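Business > Equipment > Feature

9 min read

Two arms, one pipe, and a budget that had to stretch

The quote came in on a Friday afternoon and Dalal Khoury printed it out so she could write on it. She still has the page. Most of the numbers are circled, one is crossed out so hard the pen went through.

She runs operations at Rizk, a small shop that puts together plumbing and drainage kits for builders. Pipe, couplings, elbows, brackets, all bagged and boxed by job. Good business, steady business. Also a business where the same six motions get done all day by people who would rather be doing something else, and who quit over it.

So: robots. Or at least a serious look at robots. What follows is how a shop that size went about pricing it, and where the money went that wasn't on the first page.

The sticker is the easy part

"Everybody asks what the arm costs," says Tamer Mansour. He does the buying at Rizk, and did it for a bakery supplier before that. "I asked too. Wrong first question."

His first spreadsheet had four rows. Arms, grippers, a controller, shipping. The one he uses now runs to several tabs and he keeps adding to it. Fingers wear. Cables wear. Somebody has to teach the thing the job, and that somebody is either on your payroll or on an invoice. Floor space isn't free even if you already own the floor.

The number that caught him out was small. Replacement fingertips, $300 a set, and the seller would not guess how many sets a year. PVC is slick, burrs chew at the tips, it depends. "It depends" went into the spreadsheet as one set a quarter. He'd now budget double that and be glad to be wrong.

Then sensors. Then mounts for the sensors, quoted seperately. Then the work table, which no one had priced at all.

Why two arms

A single arm would have been a lot cheaper. Rizk looked at it for most of the spring and in May nearly signed. What stopped them was the pipe itself. Long, light, tips over if you look at it. One arm can pick it up fine. Pushing a fitting on the end is a different thing, the free end wanders, and you wind up buying a clamp or a fixture for every length you stock.

Rizk stocks a lot of lengths. Fixtures came to $3,820 for the first batch alone, before anybody had designed the odd sizes. Spread that over a couple of catalog changes and the second arm starts to look less like a luxury.

Khoury took some convincing. She wanted to see it handle real stock, on a table, before she'd put her name on anything. The integrator, Hanik, has a bench in its Joltenmont office set up for that sort of visit, and she went out twice.

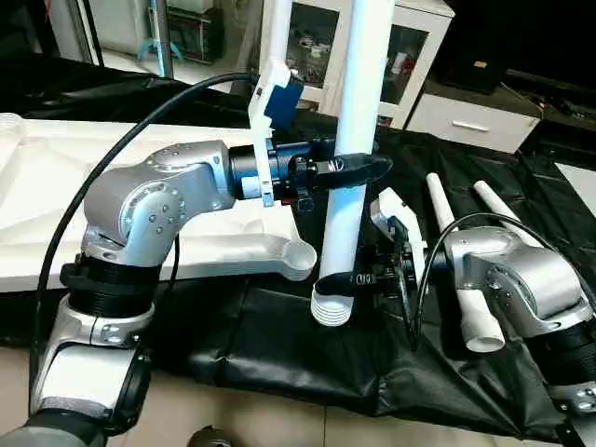
Bench work at Joltenmont: one gripper up high on the pipe, the other down low by the ribbed fitting.

"You go for the demo and you watch the demo," she says. "Second visit I didn't. I watched the cables. I watched where the guy stood. I asked what he does when it drops one."

Good questions, it turned out to be, and she got straight answers to most. Marwan Moussa, who ran both sessions for Hanik, says visitors tend to ask about speed. Speed is the last thing he'd buy on. A fast cell that needs a person every few minutes is a slow cell with a higher price.

What he'd rather people bring is their own parts. The bad ones too - the out of round pipe, the fitting from the cheap supplier, the molded piece with flash still on it. A clean sample set gets you a clean demo and a nasty first month.

Rent, lease, buy

Here the shop split. Mansour wanted to lease. Iman Salem, who keeps the books and has a long memory for bad leases, wanted to buy outright or leave it alone.

The lease came to $1,361 a month, service included, with a buyout at the end that Salem calls "cute." Her point was simple. Add up the months, add the buyout, and you've paid for the arms plus a good chunk of somebody else's truck. Mansour's point was simple too. If the job changes in a year, a lease is a thing you can walk away from. Sort of. Read the exit terms. Theirs had a removal fee on a seperate page.

They ended up on a third thing, a paid trial with the fees credited if they buy. Not every seller offers one. Ask anyway. Salem got the credit in writing, plus a line saying who pays for a broken gripper while the trial runs. That line took longer to agree than the price did.

What to put in the budget

From Rizk's sheet, tidied up a bit:

Grippers and spare fingers. More spares than you think.
Cables, and something to keep them out of the way.
Table, covers, mounts.
Training hours, at real wages, for at least two people.
Power and network work if your corner of the building is old.
Software fees. Tutico, the planning package Rizk is trialing, bills per seat.
A cushion. Salem holds back 10 percent and won't discuss it.

Eglė Lapiņa, a consultant who looks over plans like this for smaller shops, would move training to the top. She has seen good equipment sit under a tarp when the one person who understood it took another job. Two people, minimum, and write down what they know - on paper, in a binder, by the machine.

Her other advice is about timing. Don't start a trial in your busy season. Don't let the seller pick the start date. And decide before day one what result means yes and what result means send it back.

Rizk wrote theirs on one sheet. Boxed kits per shift, drops per shift, minutes of a person's time. Khoury signed it, so did Moussa.

The trial starts Sat 27 July, a weekend, so the install doesn't block the loading door. Mansour has already ordered the spare fingers.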